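Progress Report to the Cammont Fund
Reading Program in Early Church Writings, Plistgate Study Center
Period covered: September to March

1. Purpose of the grant

The Cammont Fund supports our evening course for adults who wish to read the early Christian writers in translation and, for those who are able, in short passages of the original Greek and Latin. The grant pays for the teaching hours, the printed readers and the rent of the classroom at Plistgate. This is our second report. The first one described the preparation of the material, and I will not repeat it.

2. Teaching

In this period we held the complete first unit and most of the second one. The first unit treats the letters of Ignatius of Antioch, the First Letter of Clement and the Didache. The second unit is on Augustine, with the Confessions as the main text. We had planned to finish Book 10 before March, but we are still in Book 8. The discussion of the garden passage took two evenings more than the plan allowed, and I did not want to stop it.

The group has 11 registered students. Of these, seven come almost every week. The others come when their work permits, and they follow the readings at home. Six students also asked for the additional hour of Latin, which begins at 6:00 p.m., before the main class. It is given to complete beginners and goes slowly. At present they can read a short sentence from the Confessions with the help of a word list.

3. Printed readers

The reader for the first unit was printed in October. It contains the texts with wide margins, a map of the cities to which Ignatius wrote, and a short glossary. Students complained that the glossary did not include the Greek words in Latin letters. This was a just complaint, and we corrected it in the second reader.

The second reader was delayed by the question of permission. The translation we wanted to use is still protected, and the publisher asked for a fee that was not in our budget. We therefore chose an older translation which is free to use. Its English is heavy in some places, so I added notes below the text where the meaning is difficult to see.

The third reader, on the Desert Fathers, is in draft. The sayings are arranged by theme and not by the name of the speaker. I would be glad to receive the opinion of the Fund's reader on this arrangement before we print.

4. The Katene notebooks

With the approval of the Fund, we began in January to use the Katene notebooks. Each student copies one passage per week by hand and writes beside it what earlier commentators said about the same passage. The method comes from the old catena manuscripts, where comments from different Fathers stand together around the Bible text. Some students found the copying childish at first. Later the same students brought longer pages than I asked for.

The notebooks are read by me and returned in the next class. I do not give marks.

5. Expenses

The expenses follow the approved budget with one exception. We spent 900 dollars on printing, which is more than we estimated, because the first reader needed a second printing with corrections. The difference was covered from the line for guest lectures, where one lecture was canceled. The receipts are sent separately. The cataloging program Pratonine, which we use for the small loan library, was renewed at the same price as before.

6. Premises

The classroom is suitable, and the heating was repaired in November. For the Latin hour we use the smaller room next to it, where the students can sit closer together.
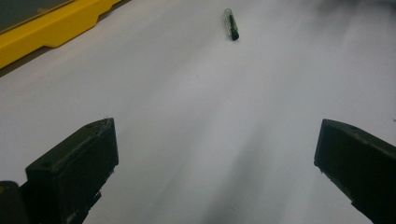 A pen on the white tabletop.

The loan library stands now in the corridor. Books may be borrowed for three weeks. Two volumes of the sermons of John Chrysostom are missing, and I have written to all borrowers.

7. Plan for the next period

We will finish the Confessions in April and begin the Desert Fathers directly after. The canceled lecture, on the monasteries of Egypt, will be offered again if the speaker is free. I also wish to hold one open evening for people who are not registered, with a reading of chosen sayings and time for questions.

I ask the Fund to decide on two points. The first is whether the unused teaching hours from December may be moved to May. The second is whether the Latin hour may continue over the summer with the present students. A written answer before the end of April would allow us to reserve the rooms in time.

Respectfully submitted,
The course instructor, Plistgate Study Center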